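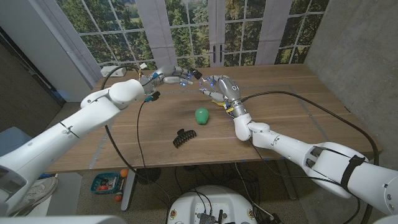 Running the two-arm demo on open day - quick notes for whoever has the Ondton table

Doors at 10, so start by 9.

1. Power on, wait for the fingertip lights. Blue on both hands, then carry on.
2. Check the cables. Slack at the wrists, nothing caught on the table edge.
3. Speed to 35. Not 80, visitors jump.
4. Objects inside the tape. Pepper first, hair clip after - the clip is harder, save it for when there's a crowd.
5. Let a visitor choose the next toy from the basket. Kids love this bit.
6. Visitors stay behind the chairs while the arms are moving. Stop buton in your hand the whole time.

If a hand stalls, press stop, clear the table, go back to step 1. Dont pull the fingers.

Arms parked before lunch please.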